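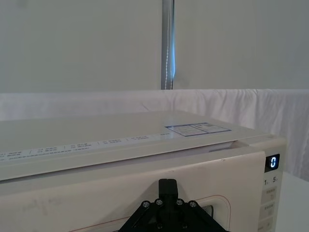
Lino Negri wrote back to my last post that I was being unfair, and that a home-built arm opening a microwave door is a solved problem if you buy a decent gripper and stop complaining.

Blog > Workshop > Arm build

Well, I bought a decent gripper. I still have complaints.

The arm lives at Saltico, the shared workshop where I rent half a bench, and I have been at this since December. Lino's argument is that the hardware is cheap now and the software comes free, so the rest is patience. I think people say this because they have watched the same clips I have, the ones where the door swings open and the clip stops. I would like to see the 200 tries before it. When I asked on the Kermani forum how often a setup like mine fails, I got plenty of encouragement and no numbers.

So I am keeping my own. Plandus is the control program I settled on, after Celtano refused to talk to my motor board for two evenings and I gave up on it. Plandus does talk to the board. It also forgets the wrist offset every time I restart it, and I have to type it back in by hand. The setup guide calls this a known issue, as if knowing were a repair.

The camera sits at the wrist, looking past the gripper. That gives a good view of the microwave until the fingers get close to whatever I want them to touch, and then the gripper covers a good part of the door. Lino says to add a second camera off to the side. Maybe. That means another bracket, another cable and another thing to calibrate, and I have yet to hear of a second camera that made anyone's project simpler.

The buttons worry me more than the door does. They are pale on a pale panel, and the printing on them is faint enough that I have to lean in myself. I could put a dark sticker on each one, and I probably will, but then I have an arm that can find stickers. Put it in front of your microwave and it would be lost.

My rule from here is 3000 logged attempts on this one appliance before I claim anything at all, with the failures written down next to the rest. If the door opens most of the time by then, I will say so, and Lino can have his apology in the comments. Until then I am heating my lunch by hand - it takes one finger and no restart.

Next job is the wrist offset. I want it saved to a file that Plandus has to read on startup, whether it likes it or not.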